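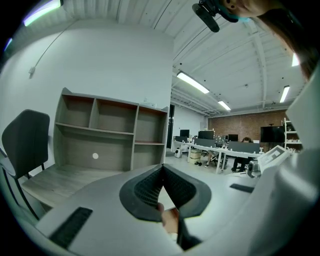 Visit report: Arnen open day, Bakamgate

Arnen opened its Bakamgate office to the public in June to show Ostov, its social network, ahead of release. The tour took 2 hours and was limited to 20 visitors. Most of it dealt with privacy controls.

Ostov sorts contacts into three fixed groups, and each post must be assigned to one before it can be published. There is no public default. Changes to a group apply to older posts within 20 minutes.

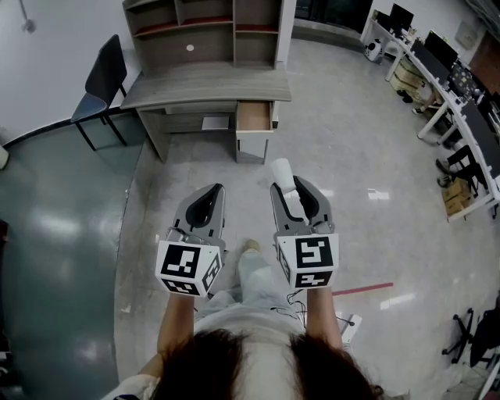

Data export and deletion

Export runs through Aidoo, a separate service in the same building. The test account held 754 posts and downloaded as a single archive. Deleted accounts are kept for three days and then removed from the main servers.

Backup retention was not covered in the talk. A staff member at the desk said the period is still under review,
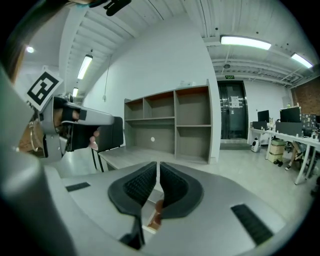
and that the figure will be added to the privacy page before sign-ups open. Advertising settings were not on display.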